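Paint, paper and a very slow spring

May 28, 2020

I've been back at the watercolours since April, and I have finally finished something I don't want to hide in a drawer! It's the third in my little run of river paintings (herons, mostly, though this one has a moorhen that muscled its way in) and it took me 30 evenings, which is silly for a sheet of paper you could tuck under your arm.

Most of that went on the water. I can do feathers all day long, but ripples have always beaten me. I put them in too neatly, they go stripy, and the poor bird looks as if it's standing on a deckchair. So this time I left the bird until last and painted nothing but river for 2 whole weeks.
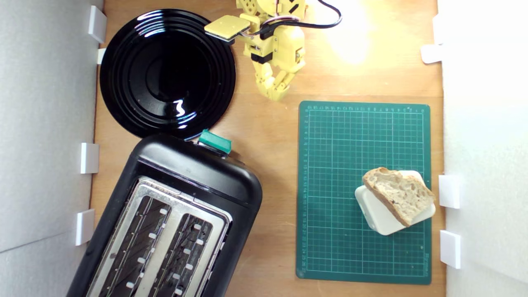

Ripples are really just rings that have been squashed, and once I'd got that into my head I started drawing them from things around me. Saucers, jar lids, the top of a paint tin. A black plate with raised rings is a lovely thing to practise from — the shine sits in white patches along the rim and again in the middle, and you have to leave those bits of paper bare from the very start. I'm hopeless at leaving paper bare. I always think I'll lift the paint out later and I never can.

The blue is a Grelon one, a bit greener than I'm used to, and I've grown fond of it. The paper was the last of my Hoteck pad, so I'm rationing the offcuts for colour tests until I can get more.

Next up is the kingfisher I've been promising myself. I've done seven pencil sketches and hate five of them, but there's one with the head turned back over the shoulder that might do. I'll put it up when there's some colour on it.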